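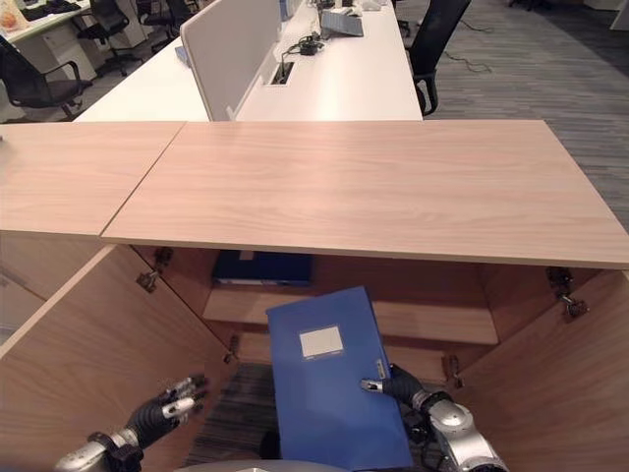

The Filing Problem

I'd been told to turn up at four and bring a snack, which is how I knew I was going to like the robotics club. By ten past I was sitting on an upturned crate with a bag of ginger biscuits on my lap, watching six students argue about cardboard.

More precisely, they were arguing about how stiff a file box is. You and I don't give this much thought. You pick the thing up, you shove it in the cupboard, you go and have lunch. But if you've spent a term trying to get a two-armed robot to do the same job, you develop opinions, and these students have plenty (one of them has a spreadsheet, with colours).

The club calls its robot Tonar. I asked where the name came from and got four different answers, so I've given up on that. The task they've set it this year goes by the thrilling name of Office Reset: open the cabinet, put the file boxes away flat on the shelf, close the doors, leave the place looking respectable. It's their entry for the Itano Challenge, a student competition held in April where every team gets the same list of dull chores and 17 minutes to get through as many as they can.

"Dull is the whole point," says Lindiwe Buthelezi, who captains the team and is in the third year of a mechatronics degree. "Everyone wants to see a backflip. I want somebody to put my paperwork away!"

I've seen her desk, and I understand completely.

The way they teach Tonar is mostly by doing the job themselves, over and over. One student drives the arms from a rig across the room and the robot records everything - what its head camera sees, where its joints are, how hard the fingers are squeezing. Then they do it again with the box a bit further to the left. Then again with it tipped the other way. On the wall there's a tally sheet, and when I visited it stood at 326 runs for the file box alone. Somebody had drawn a little party hat over number 300.

I had a go, naturally. They put you in the chair, strap the controllers on and tell you to relax your shoulders, and you discover at once that your shoulders have never been relaxed in your life. My first try, I missed the box altogether and patted the cabinet door like it was a horse. My second, I got the thumb on the cover and the fingers tucked underneath, lifted it up, felt terrific, and then couldn't for the life of me work out how to turn my wrist. Lindiwe talked me through it very kindly. I got the box on the shelf, sort of. It was sticking out by a hand's width, and I was told my run would be kept as "a recovery example", a phrase I plan to use about my cooking from now on.

What makes it hard, I learned, is mostly the cabinet. With the doors open you've got a pair of big wooden flaps right where the elbows would like to be. The robot has to come in from the front with one arm and keep the other from clipping a door on the way past. In the early weeks it clipped the left door so often that the hinge screws worked loose, and tightening them became the job of whoever arrived last. (I arrived last. They're quite fiddly.)

Then there's the shelf. A file box held from the side wants to droop, so it reaches the cabinet on a slant, and a slanted box catches the shelf edge. The team tried gripping harder, which dented the covers. They tried both hands, which was lovely and steady until the hands had to go through the opening as well. The current thinking is one hand to carry and the other waiting nearby in case it's needed, and there's a lively split over whether the waiting hand should move at all. One camp says it should follow the box. The other says park it and leave it parked. I was asked for my view and ate a biscuit.

Boonmee Wongsuwan has supervised the club for nine years and takes a fairly relaxed line on all this. He teaches control systems during the day and comes down after his last class, and as far as I could tell his main technique is to stand behind people and say "hmm".

"If I tell them the answer they'll have a robot that works and no idea why," he told me. "Also, half the time I don't know the answer. I've got a guess, and their guess is usually cheaper to test."

He does step in over safety. There's a stop button within reach of whoever's driving and a second one held by a spotter, and if the spotter's looking at a phone the session ends on the spot. I saw it happen. There was some muttering, the phone went into a bag, and ten minutes later they were running again.

I liked the mix of people, too. I'd expected all engineers, but there's a nursing student who joined because she wanted to know what these things might be like on a ward, and a first-year named Rajput (everybody uses his surname, his mum included, he claims) who's studying music and has the best hands of anyone on the rig. He says it's the piano. His runs are so smooth that the others use them as the benchmark, and he's unbearable about it. They've also got a rival to keep them honest, a team from across town called Prullel who beat them by 2 points last year on folding towels. Nobody would discuss the towels with me.

By the time I left, the robot was running without a driver. I watched three attempts. On the first it let go early and the box slid down against the door. On the second it just stopped, arm out, thinking about its life. The third went in flat, nearly all the way to the back, and there was a small cheer and then an immediate argument about whether "nearly" would count with the judges.

Lindiwe checked the rules. It has to be far enough in for the doors to shut. She reached over, swung them closed by hand to see, and they shut. Then she opened them up again, took the box out and set it back at the start for the next run.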